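About > Who We Are > The Picking Kit

About Fliltia

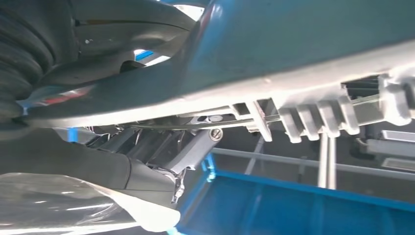 The picking kit at work, with a sheet of plastic film beside the gripper and a blue bin behind.

We're a small company that builds one thing and loves building it: a picking kit for robot arms, made for shops that pack a lot of different items in fairly short runs. Our customers wrap, bag and box things like garden parts, craft supplies and replacement filters. Most of them had looked at automation before and been told they were too small for it (we heard that so many times in our first year!), and we thought there had to be room for something simpler.

Fliltia was started by Helju Avotiņš, who had spent years fixing packing machines and had strong opinions about them. The first gripper was put together on a bench at the back of Standen, the machine shop that still cuts our finger plates. It was heavy, it was loud, and it could pick up exactly one kind of box. The one we ship now is called the Semple, and it's our fourth design.

What's in the kit

The Semple comes with a two-finger gripper, a small camera for the wrist, a mounting plate, cables, and the Jernon software that ties it all together. You bring the arm. The fingers have toothed tips, and you can swap them in a few minutes with a flat screwdriver. We went back and forth on that for months, and we're still happy with the choice – everybody has a flat screwdriver.

Jernon runs on an ordinary shop computer. You teach it a new item by moving the arm by hand and saving the spots you like. It will hold up to 300 saved items, and most shops use far fewer.

What it's good at, and what it isn't

Boxes, tubs, jars and stiff pouches go very well. Thin film and floppy bags are harder, and we spend more time on them than on anything else, because crinkled plastic shines and folds in a new way every time you reach for it. We think it's the most interesting problem in the building. If your work is mostly loose film, please write to us before you order and send a few samples. We'll try them and tell you what we find, even if the answer is "not yet."

The kit also isn't built for heavy parts. The limit is 2000 grams, and we'd like you to stay well under it.

Working with us

Every kit is put together and run for about 100 hours before it leaves. The person who built yours is the one who picks up when you call, and we like hearing how things are going, good or bad. Visits are welcome too. Bring something awkward to pick up!

More from Fliltia
- Changing the Semple's fingertips
- Teaching Jernon a new item
- Sending us samples: what to pack
- Open bench days in March

Contact us | © Fliltia | Back to top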